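Adoración Montes
30/10/2020

A few of you asked how things are going at work with the automation, and I kept typing answers that were too long for a reply, so I'm putting it all in one thread. Get a coffee. (1/15)

For anyone new here, I work at Skuria. We tidy and restock furnished rentals between guests, and I've been on the housekeeping side for 9 years. I started with a bucket and a bus pass and now I run the shelf-and-cupboard crew, plus whatever else lands on me. (2/15)

Last January the company told us that robots were going to take over part of the putting-away work. Those were the words on the slide, "part of the putting-away work," and you can imagine how that went over in a room full of people who put things away for a living. (3/15)

I went home and did sums at the kitchen table. We look after 291 apartments. If a machine does the shelves in even some of them, whose hours does that come out of? I asked that in the next meeting, and my voice wobbled, and I'm glad I asked it anyway. (4/15)

The answer I got was that they didn't know yet. I was annoyed at the time. Looking back I think I'd sooner have that than a nice speech, and I did get it in writing that no one on the crew would lose hours before the end of the trial without a sit-down first. (5/15)

What I hadn't pictured was that the robots would need us to show them how. A few of us now spend part of the week with grippers in our hands, picking things up and setting them on shelves the way we always have, only with two big clumsy fingers where our own ten used to be! (6/15)

Oh, it is humbling. I can do a linen cupboard with my eyes shut, and my first morning with the grippers I couldn't get a sponge to stay on a shelf. Shafiq Nanayakkara was next to me doing it as if he'd been born that way (he plays a lot of video games, he says it's the same thing, I say it isn't). (7/15)

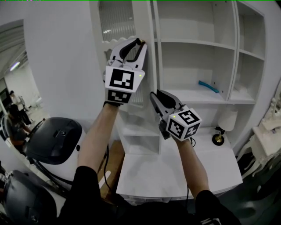

The part that took me longest was slowing down. Thirty years of keeping house, my own and other people's, have taught my hands to cut every corner there is. I nudge a thing straight with my wrist, I shut a door with my hip. With the grippers on, there's no nudging, so you have to decide where something goes before you reach for it. (8/15)

And then people ask you why. Why do you put that at the front, why that one lower down? I had never been asked in my life. Well, because a guest who's just come off a plane shouldn't have to go hunting for the corkscrew. Because heavy things go low. They wrote it all down, and I admit I stood up a little taller that day. (9/15)

Now for the grumbles, and there are some. Your forearms ache. The first weeks I'd get home and couldn't open a jar. We asked for shorter turns and proper breaks and we got them, but we had to ask twice, and I think whoever plans these things should try a full session themselves before they write the schedule. (10/15)

The pay was another one. Teaching is skilled work and for the first stretch we were on our plain cleaning rate. Besov, who does our rosters, went in to bat for us and came back with a higher rate for gripper hours. It isn't a fortune. It does show up on the slip, and my daughter has new glasses. (11/15)

By the end of last month the crew had logged 2,639 runs between us, a run being one thing picked up and put where it belongs. Somebody brought in a cake when we passed the last big round number, and it was a very dry cake, and we ate all of it. (12/15)

Has it changed the job? Yes, and in ways I'm still sorting out. The younger ones talk about it as a way into something else, and two of them have started an evening course. A couple of the older ladies tried it once, handed the grippers back and said no thank you, and they're doing apartments as before. I made sure that was allowed. I don't want anyone pushed. (13/15)

I do still worry. I'd be telling you a story if I said I didn't. The trial runs out after 100 more working days and then we have our sit-down, and I've already got my list: hours, training for everyone who wants it, and a say in which jobs get handed over. They can have the top shelves and welcome, my shoulders will send a card. I'd like us to keep the part where you walk through at the end and see whether the place feels ready for somebody. (14/15)

If your work is going through something like this, please write to me, I mean it. I'd especially love to hear from anyone in hotels or hospital laundries who has already had their sit-down, and what you wish you'd put on your list. I'm slow to answer in the evenings but I do read everything. (15/15)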